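Storage Notes, Part 2: Bags, Baskets and the Botanical Corner

Readers of this journal will recall that the household adopted a revised policy on carrier bags in December. Dougal Dalgleish has since written from Pruvville to enquire whether wall baskets are preferable to drawers for small supplies. The present entry sets out the arrangement currently favoured.

Tape is to be kept in the divided black wire basket at the back, where each roll may be found without rummaging. Small oddments are assigned to the white baskets on the side walls. The grey marble-patterned surface is reserved for sorting, and the teal plastic basket is stationed on it.

The brown floral wallpaper has attracted correspondence of its own. It will be retained.
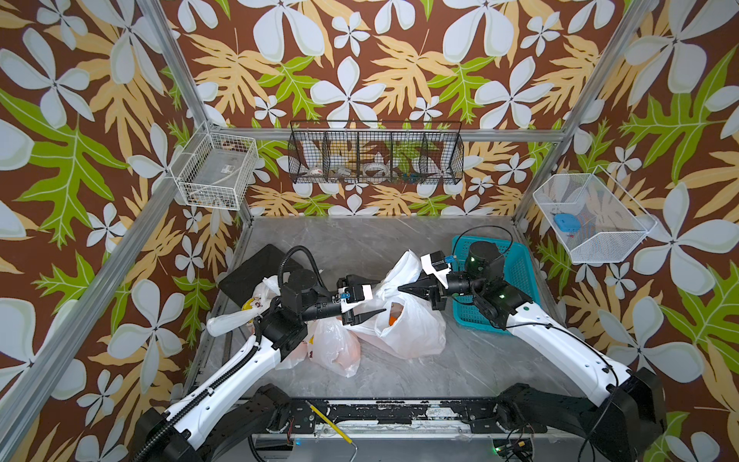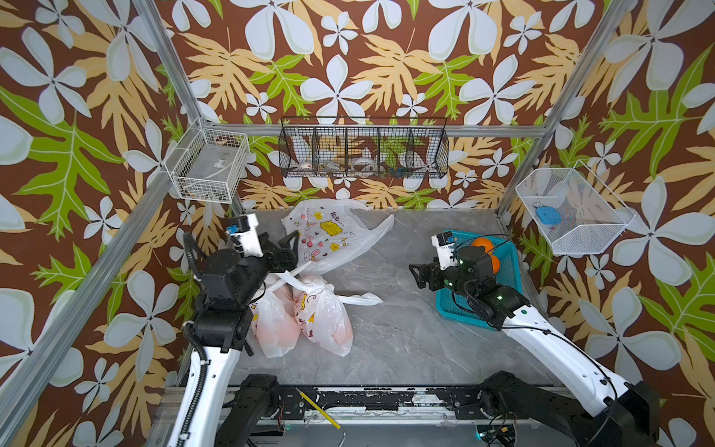
Procedure for plastic bags

Bags awaiting sorting are dealt with on Friday. Each is to be lifted by the knot, inspected for tears and emptied before a decision is made. Sound bags are folded and kept, to a maximum of 40. Torn bags are taken to the soft plastics collection on Cruickshank Road, where such a service is operating.

Handles should not be knotted tightly, as this practice accounted for most of the bags discarded last year. Enquiries regarding the wallpaper may be directed to the author in the usual manner.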